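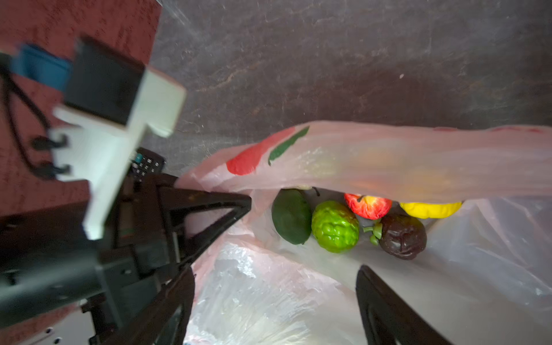 Reading a Junior Explorer's Accounts
Notes for session 3, Oisín Nic Giolla

Welcome back, everybody, and thank you for the questions you sent in after the session on share registers (I've answered most of them at the end of the reading list, so do have a look before you write to me again!).

Today we're looking at small mining companies that don't yet sell anything. It sounds odd to begin with, a listed company with no sales at all, but there are plenty of them, and their accounts are rather good to learn on because they're short. Our case is Varkell, which holds the Lenihan gold ground and has a few exploration licences further north at Drornelell.

Start with the cash flow statement and leave the profit figure for later. Varkell has no income to speak of, so what you want to know is how much it spends in a quarter and how much is left in the bank. Divide the second by the first and you have the number of quarters it can carry on before asking shareholders for more. People call this the runway.

Then look at how the money was raised. Suppose a company has 300 million shares and issues another 100 million. If you held 3 million before and didn't take part, you owned one per cent and you now own three quarters of one per cent. You haven't sold a thing, and your slice is smaller all the same. We call that dilution, and I'd like you to work the sum through by hand at least once, even if you're quick with a spreadsheet.

One more word, on drilling costs. Some companies treat them as an expense straight away and others carry them on the balance sheet as an asset, so check the policy note before comparing two sets of accounts.

For next time, please read Varkell's notes on share capital and bring your runway sum. Written work is due in August.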